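Newsletter > Spring issues > Mosten Notebook

So we're getting a snap election after all

I had a whole piece written for this issue about the harbor budget, and then the coalition in Mosten fell apart over breakfast. By 11 in the morning the mayor's office had put out a two-line statement, and by lunch my phone was no use to me or anyone else. We vote in April.

If you've been reading me for a while you know I never gave this council much of a chance. Tokby Forward and the Rungrueang list agreed on the ferry subsidy and on very little else, and they'd been putting off the zoning vote since last summer. (I still have the agenda from the first time they postponed it. It's a bookmark now.) When Martti Juntunen finally pushed for a date, the Rungrueang people walked, and there went the majority.

What happens next is mostly arithmetic. A list needs 1000 signatures to get on the ballot. The established parties can do that in a weekend, but for the newcomers it's a real slog, and I know of at least two groups who are out there with clipboards in the rain as I write. Last time the Restell neighborhood slate got in with 79 signatures to spare, and then lost the last council seat by 740 votes, so please don't tell me signatures are the hard part!

Who's ahead? I don't know, and I'd be careful with anyone who says they do. Juntunen has the name and the older voters on the hill. Yến Sầm has the east side and a much better ground operation than she had four years ago, plus she's the only candidate so far who has put a rent proposal on paper where people can pick at it. I've read it twice. The part on vacant storefronts is good, the part on how to pay for it is thin, and I told her so when I ran into her outside the library. She took it well and then argued with me until the bus came.

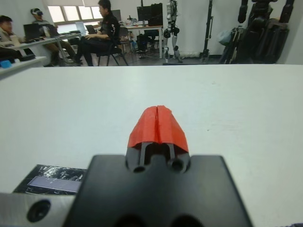 Red-orange tape on the gripper's fingertips, white tabletop behind.

The thing I'd really like to hear about is zoning, which started all this and which every list seems ready to drop now that there's a campaign on. Are we building on the old rail yard or aren't we? Four floors or six? It would be very Mosten to hold an entire election over a question and come out the other side without an answer. If you get a candidate on your doorstep, ask. Write down what they say and send it to me, I'll print the replies side by side in the next issue.

Also, check your registration. If you moved last year you may still be listed at the old address, and the town hall desk gets busy in the last week.

Comments

hillside_reader: Juntunen came by our street already. Asked him about the rail yard and got a very nice talk about the ferry.

Petra on the east side: I think you're too hard on Sầm's numbers. Nobody else has even given us numbers to complain about.

oldtram: Four floors. I'll vote for whoever says it out loud.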